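The Ten-Step Routine Is a Sales Plan

Aug 28, 2020

I own 22 skin care products. I know the number because I lined them up on the edge of the tub last weekend, after a serum from Feludik leaked into the drawer and glued three sample packets together. Of those 22, I use four. The rest were bought on the strength of a promise, and most of the promises were the same one in a different font.

My complaint is with the word "routine." A routine used to mean washing your face before bed. Now it means a cleanser to take off the first cleanser, a toner to undo whatever both cleansers did, an essence (I have read the definition many times and could not repeat it to you), and then two or three serums that have to go on in the right order or they supposedly cancel each other out. If they are that easy to cancel out, I would like to know what I paid for.

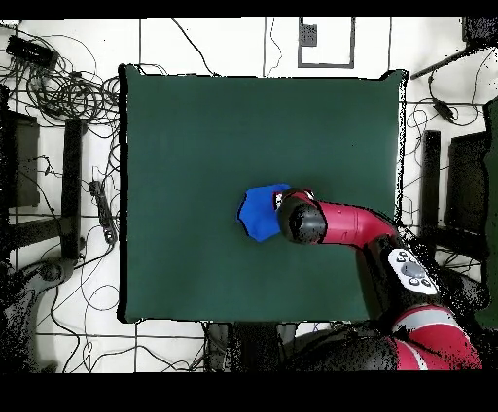

What the label says and what it leaves out

Take the Celley overnight cream, which costs $106 for a jar that fits in a coat pocket. The box says users reported "visibly smoother-looking skin" in two weeks. Read that again slowly. Users reported it. The skin was smoother-looking. Any cream on earth will make dry skin look smoother for a few hours, including the plain stuff in the tub at the drugstore. The box doesn't say how many users there were, or what they had been putting on their faces before, or whether anyone in the test got a cheap cream without knowing it.

I wrote to Celley last December to ask. The answer thanked me for my passion and gave me a discount code.

Quintero is a little better. It prints the strength of its main ingredient on the front, so at least you can compare one bottle with another. But then it sells a "booster" for $29 to be mixed into the bottle you just bought, and the booster's main ingredient is, as far as I can tell from the back label, the same as the bottle's. Why not make the bottle stronger and charge for it once?

I don't think the people who make these things are crooks. I think the numbers push them there. A person who is happy with a cleanser, a moisturizer and sunscreen comes back a few times a year. A person who believes she has ten steps comes back every month – and when her face gets red from all of it, she comes back for a calming mask. I was that person for a long while. The redness went away when I quit buying things for it. It may have gone away for some other reason, and I'd be a hypocrite to claim my own face as proof.

So my list is short now. Something mild to wash with, something plain to follow, sunscreen in the morning. If I add a product, I add one and leave everything else alone for two months. It is very dull, and it has saved me more than I want to work out. 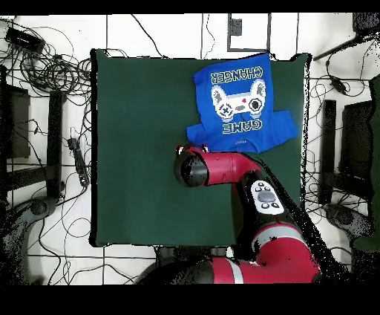
Reader comments

Faster: I agree about the boosters, but I think you're too hard on serums. I had dark spots for years and a plain vitamin C serum faded them when the mild wash and moisturizer did nothing. Some of us really do need a fourth step. Would you tell someone with bad acne to stick to three?

No, I'd tell someone with bad acne to see a doctor before spending anything at the beauty counter. And four steps is fine with me. I get suspicious at seven. As for the dark spots, I'm glad they faded, though I'd still ask whether you started wearing sunscreen every day at the same time. Plenty of people do, and the serum gets all the credit.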